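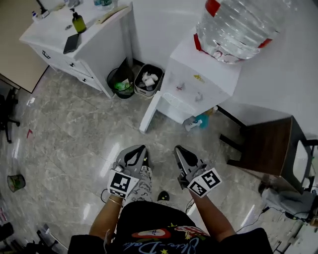 Bleddyn James 在中期检查时提的意见是,双手数据要是连左右手谁先动都说不准,后面训练什么模型都没有意义,建议我们先别急着上机器人,把时间对齐做完再说。我们接受了这个意见,后半学期的计划基本上是按它重排的。原定的三项内容(采集、对齐、策略训练)里,对齐从两周的小任务变成了整个项目的主体,策略训练则缩减成一个验证环节。

题目:手持双夹爪示教数据的时间对齐与自动筛选
课程:机器人学综合实践
项目代号:Nuvness

一、背景

用遥操作的办法采集双臂示教数据,速度慢,而且离不开机器人本体。课程实验室里的双臂平台 Jorkotach 只有一台,几个小组轮流用,每组每周能分到的时间很有限。手持夹爪的做法是让操作者直接拿着和机器人末端结构一致的夹爪去做任务,夹爪上的相机和传感器记录画面、位姿和开合量,采完再换算成机器人的末端轨迹。这样采集和机器人可以分开,在普通房间里就能做。

单手的手持夹爪已经有不少现成的工作可以参考,我们开题时也是从单手的流程开始搭的。换成双手以后遇到的问题主要有两个。第一,左右两只夹爪各自记录,时钟不是同一个,开头对上了,后面还会慢慢漂开。第二,两只夹爪各自估计自己的位姿,坐标原点不同,要做递接、扶瓶拧盖这类动作,必须知道两只手之间的相对位置。单手任务里差一点时间、差一点原点,问题不大,机器人照样能把东西抓起来。双手任务里这两个误差会叠在一起,最后表现为一只手已经松开,另一只手还没有夹住。

本项目要回答的问题是:在不改动夹爪硬件的前提下,只靠记录下来的数据,能不能把双手的时间对齐做到可用的程度,并且自动挑出没有对齐好的片段。

二、采集方法

2.1 设备

每只夹爪上有一个相机,朝向指尖方向,另外记录惯性数据和手指开合量。操作者头部再戴一个相机,视角大致覆盖双手前方的区域。夹爪外壳上贴有黑白方形标记,头部相机看到标记时可以解算出夹爪相对头部的位姿。工作区里也放了固定的标记,作为整段录制的公共参考。

夹爪的位姿主要由自身相机和惯性数据做视觉惯性估计得到。标记解算的结果不连续,手一转过去标记就看不见了,我们只拿它做校正和检查。

2.2 任务

一共设了三项任务。

任务甲:单手抓放。左手或右手从桌面拿起一个瓶子,放到指定区域。这项任务不需要双手配合,作为对照。

任务乙:双手递接。一只手拿起物体,在身体前方交给另一只手,由另一只手放下。

任务丙:扶瓶拧盖。一只手夹住瓶身,另一只手夹住瓶盖旋转,直到盖子离开瓶口。

物体都是日常能找到的瓶子和小盒子,不做特殊处理。每段录制从双手举在身前、夹爪张开开始,到双手回到身前结束。操作者在每段开头把两只夹爪同时快速开合三次,我们叫它“起拍”。起拍在开合量曲线上很明显,在头部画面里也能看见手指的动作,是时间对齐的第一个依据。

2.3 采集过程

采集在二月完成,场地是 Ruddock 楼里的普通房间,没有重新布置。参加采集的操作者都先练习,练习的数据不计入。最终得到 800 段录制,三项任务都有,任务乙最多,因为它对时间对齐最敏感,我们有意多采了一些。

采集中有几点经验写在这里,供下一届参考。

夹爪握久了手腕会不自觉地往下掉,相机画面里物体就偏到上沿去了。我们后来规定每录完一小组就放下休息。

地面和墙面纹理太重复时,视觉估计容易把一处认成另一处。遇到规则的地砖和纯白的墙,估计出的轨迹偶尔会整体跳一下。在工作区里多放几件固定不动的杂物反而有帮助,收拾得太干净的桌面效果差。

线缆要留够余量。早期有一段时间右手转腕总是转不到位,回看开合量和角速度才发现是线拉住了,操作者自己当时没有感觉到。

顶灯的频闪会让画面里出现缓慢移动的暗纹。把曝光时间固定到合适的档位以后就没有再出现,这一项应该在正式采集之前检查。

三、时间对齐

3.1 粗对齐

三路数据(左夹爪、右夹爪、头部)各有时间戳。粗对齐用起拍完成:在左右夹爪的开合量曲线上找三次连续的快速开合,取每次闭合到底的时刻,两边对应相减,取中位数作为左右之间的初始偏移。头部相机没有开合量,我们在头部画面里跟踪标记附近手指区域的亮度变化,得到一条近似的开合曲线,再用同样的办法和夹爪对上。

这个办法的前提是操作者确实左右同时开合。人的左右手不可能完全同步,所以粗对齐的结果里包含了人的误差。开题时我们以为这点误差可以忽略,Nisreen Akl 把同一个操作者连续几段的偏移画在一起之后,发现有的人总是右手先合,而且先得很稳定。也就是说,只用起拍会把操作者的习惯当成时钟偏移算进去。这张图是我们决定做第二步的直接原因。

3.2 细对齐

细对齐利用运动本身。头部相机能看到夹爪标记的时候,可以得到夹爪相对头部的姿态变化,加上头部自身的运动,就能算出夹爪在空间里的角速度。夹爪自己的惯性数据也给出角速度。这两条曲线描述的是同一个转动,理论上只差一个时间偏移。把一条曲线相对另一条滑动,找到相关性最高的位置,就是该夹爪与头部之间的偏移。左右两只夹爪分别和头部对齐,左右之间的偏移也就有了,而且不依赖人是否同步。

实现时有几个细节。

只用角速度的模长,不用三个分量。这样不需要事先知道标记坐标系和惯性传感器坐标系之间的旋转,少一项标定。

标记不可见的时段直接跳过,不做插值。我们试过插值,结果在遮挡较长的片段里相关曲线会出现假的峰值。

相关峰附近用抛物线拟合,得到小于一帧的偏移。

搜索范围限制在粗对齐结果附近。如果放开搜索,遇到任务丙里反复拧动的动作,曲线有周期性,会错位一整个周期。

3.3 漂移

每段录制按固定长度切成若干窗口,每个窗口单独做一次细对齐,再用一条直线去拟合偏移随时间的变化。直线的斜率就是时钟漂移。大部分片段的斜率很接近,符合硬件时钟的特点。少数片段斜率异常,检查后基本都是某个窗口里标记识别错误造成的。我们把直线拟合换成对离群点不敏感的版本以后,这类情况少了很多,剩下的交给后面的筛选处理。 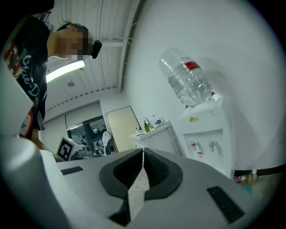

直线模型有一个默认假设,就是录制中途不丢帧。夹爪相机在写入繁忙的时候会丢,时间戳有时跟着跳,有时不跳。时间戳跟着跳的好办,按时间戳重新采样即可。不跳的那种,偏移曲线会在某个时刻出现一个台阶,前后两段各自是直线。我们增加了台阶检测:比较“一条直线”和“两条直线”的拟合残差,后者明显更小就认为中间有丢帧。有台阶的片段不再尝试修复,直接标记为不合格。

这一部分花的时间比预想的多。最初的版本把正常的遮挡也判成了台阶,双手递接时一只夹爪挡住另一只的标记,遮挡前后的窗口质量都不好,拟合出来很像台阶。后来要求台阶两侧各有至少两个高质量窗口才做判断,误判基本消失。

四、坐标统一

时间对齐之后,用工作区里的固定标记把左右夹爪的轨迹放到同一个坐标系里。头部相机同时看到固定标记和夹爪标记的每一帧,都能给出一个夹爪在公共坐标系里的位姿。把这些位姿和夹爪自己估计的轨迹做整体配准,求一个刚体变换。

配准只用静止或慢速运动的帧。快速运动时画面模糊,标记角点定位误差大,而且残余的时间误差会被速度放大成位置误差。反过来,配准残差和速度之间的关系也可以用来检查时间对齐:如果速度越快残差越大,说明时间上还有偏差。我们把这个相关系数也作为筛选指标之一。

夹爪外壳上标记和夹爪坐标系之间的固定变换需要标定一次。标记如果翘起或者重新贴过,必须重做。项目中途有一个标记的角翘了起来,之后录的数据配准残差整体偏大,重新贴好并标定后恢复正常。受影响的那些片段我们按新旧两次标定都算了一遍,哪个都不理想,最终大多被筛掉。

五、自动筛选

筛选规则有四条,任何一条不满足就剔除。

第一条,细对齐相关峰的高度低于阈值,或者次高峰与最高峰太接近。

第二条,检测到台阶,或者漂移斜率偏离同一硬件的中位数过多。

第三条,配准残差过大,或者残差与速度明显相关。

第四条,视觉惯性估计自己报告跟踪丢失。

阈值是在一小部分人工检查过的片段上定的,定好之后不再改动。人工检查的做法是把左右夹爪和头部的画面并排播放,看接触的瞬间三路是否一致。递接时物体在两只夹爪之间会有一个双方同时夹住的瞬间,对不齐的时候很容易看出来。

800 段里通过筛选的有 617 段,剔除 183 段。剔除原因里,第一条最多,主要来自标记长时间看不到的片段。操作者低头不够或者双手伸得太靠边,头部相机就拍不到标记。第四条次之,集中在场地里纹理重复的那一侧。第二条和第三条比较少,并且经常同时出现。

从任务看,任务丙被剔除的比例最高。拧盖的时候手腕转动大,标记转到背面去了。这个问题在设计标记位置时就应该考虑,在夹爪多个面上都贴标记会好一些,不过每多贴一面就多一次标定。

六、验证

6.1 离线验证

从通过筛选的 617 段里随机取 200 段作为测试集,其余 417 段作为训练集,记为“筛选集”。另外把被剔除的 183 段加回训练集,得到 600 段,记为“全量集”。两者使用同一个测试集。

策略网络采用课程提供的模仿学习代码 Stellodberg,结构和参数没有改动,输入为两只夹爪的画面和当前末端状态,输出为之后一小段时间的双手动作。头部画面不作为输入,因为 Jorkotach 上没有对应位置的相机。

我们比较了四种设置:全量集只做粗对齐;全量集做粗对齐加细对齐;筛选集只做粗对齐;筛选集做粗对齐加细对齐。

测试集上的动作预测误差,任务甲四种设置几乎没有区别,和预期一致。任务乙和任务丙上,细对齐带来的改善大于筛选带来的改善。筛选集加细对齐最好,全量集加细对齐次之,两个只做粗对齐的设置都差一截,而且它们之间的差别很小。换句话说,没有细对齐的时候,筛掉坏片段用处不大,因为剩下的片段同样带着操作者左右手习惯造成的偏移。

需要说明的是,测试集本身经过细对齐处理,对只做粗对齐的设置不完全公平。我们没有想到更好的离线比较办法,所以又做了一组实机试验。

6.2 实机试验

由于机器人时间有限,实机只比较了两种设置:筛选集只做粗对齐,筛选集做粗对齐加细对齐。每项任务每种设置做 11 次,物体初始位置按事先画好的位置表摆放,两种设置用同一张表。判定成功的标准在试验之前写好,任务乙要求物体交到另一只手并放下,中途不落地;任务丙要求盖子离开瓶口,瓶子不倒。

结果如下。

任务甲,只做粗对齐:成功 9 次;加细对齐:成功 9 次
任务乙,只做粗对齐:成功 4 次;加细对齐:成功 8 次
任务丙,只做粗对齐:成功 2 次;加细对齐:成功 5 次

任务甲的失败都是抓取位置偏了,夹爪碰倒了瓶子,两种设置的失败样子也差不多。

任务乙在只做粗对齐时,典型的失败是给出的一方提前松开。这与我们在数据里看到的现象方向一致:起拍时先合的那只手,在粗对齐之后相对另一只手被错误地推迟,另一只手的动作在数据里就显得提前。加细对齐之后提前松开基本没有再出现,剩下的失败是接的一方没有夹稳,物体在转移时歪了。

任务丙两种设置都不算好。加细对齐之后,扶瓶的手能在拧动开始之前夹住瓶身,但是拧的一方经常只转了一点就打滑。这和时间对齐关系不大,更多是指尖压力没有被记录,策略不知道应该夹多紧。

每项任务 11 次的样本量很小,任务丙的差别我们不敢下结论。任务乙的差别较大,加上失败类型确实发生了变化,我们认为细对齐是有作用的。

七、存在的问题

1. 细对齐依赖头部相机看得到标记。操作者视线离开双手时就没有依据,只能靠直线模型外推。对于转身取物这类动作范围更大的任务,现在的方法不够用。

2. 起拍仍然不能取消。我们试过完全不用起拍,直接放开搜索范围,任务甲和任务乙大多数还能对上,任务丙会错位。

3. 阈值是手工定的,换一套硬件需要重新定。

4. 全部数据来自同一栋楼,光照和地面相近。换场地后筛选通过的比例会怎样变化,没有测过。

5. 在实机试验中,操作试验和判定成败的是同一批人,并且知道当前用的是哪种设置。虽然标准事先写好,还是可能有偏向。下次应当由不知道设置的人来判定。

6. 没有和硬件同步做对比。如果能借到带同步触发的设备录一小批数据,就可以直接给出时间误差的数值,现在只能通过残差和任务结果间接说明。

八、关于中期意见的落实

中期检查一共提了三条意见。时间对齐的一条已经在第三节说明。第二条是希望我们给出每一段数据的质量分数,不要只分合格和不合格。目前四条规则各自的数值都已经随数据保存,但是没有合成一个总分,我们试过简单加权,权重怎么取都缺少依据,就保留了原始数值。第三条是希望把处理流程整理成别人能直接运行的脚本,这一条完成了,输入一个录制文件夹,输出对齐后的轨迹、各项指标和筛选结果。脚本遇到缺少起拍的录制会停下来报错,不会继续往下算。

九、分工

采集方案、起拍设计、开合曲线处理和偏移分析由 Nisreen Akl 完成。细对齐、台阶检测和坐标统一由我完成。筛选阈值的人工检查两人各看一半,意见不一致的片段一起重看。实机试验两人共同完成。报告由我执笔,第二节和第六节经 Nisreen Akl 修改。

十、附:处理流程的运行顺序

读取三路数据并检查时间戳是否单调
检测起拍,计算粗偏移
识别头部画面中的标记,计算夹爪角速度
分窗口做细对齐
拟合漂移,检测台阶
按对齐后的时间重新采样
用固定标记做坐标统一
计算筛选指标并写出结果

耗时最长的是标记识别,占整个流程的大部分时间。识别结果会缓存,修改后面的参数时不需要重新计算。如果更换了标记或者重新贴过,要先手动删除缓存,再从第三步开始重新运行。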